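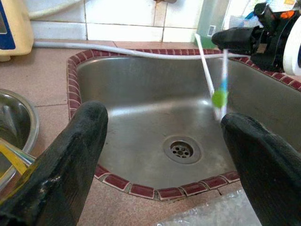 Stainless steel sinks are sold on the promise that they don't stain, and whoever wrote that has never owned one. The metal is fine. What you see is the water drying on it, and the only cure is a wipe, which takes less time than reading this paragraph.

Old toothbrush for the holes in the plug strainer and the collar round it. Firm bristles, a squirt of washing-up liquid, small circles. Retire the brush from dental service first and keep it somewhere the household can't mistake it.

Grout round a tiled sink wants the same brush and a paste of bicarb and water. Leave it on for 8 minutes, scrub, rinse. Dark red tiles are forgiving. The pale lines between them forgive nothing.
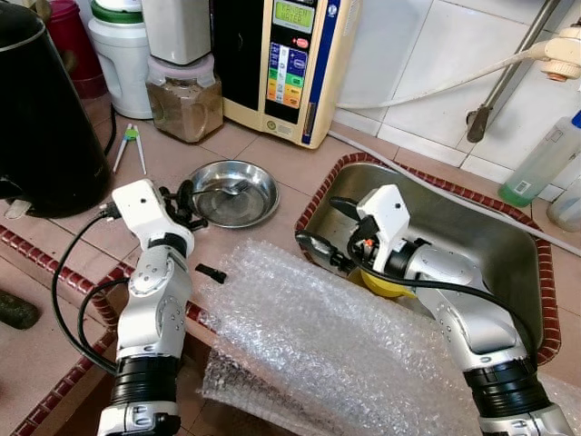

Sponges live in the basin in most houses, mine included, and they shouldn't – wring them out and stand them on end somewhere airy. Forks and chopsticks left by the sink breed overnight, so wash them before you start on the steel.

Bubble wrap goes before the scrubbing too. It holds water in every dimple and will drip on your socks. Dry it flat on a towel if you're keeping it, and you are, because you've kept the last 5 sheets.

Kettle descaling is on the next page.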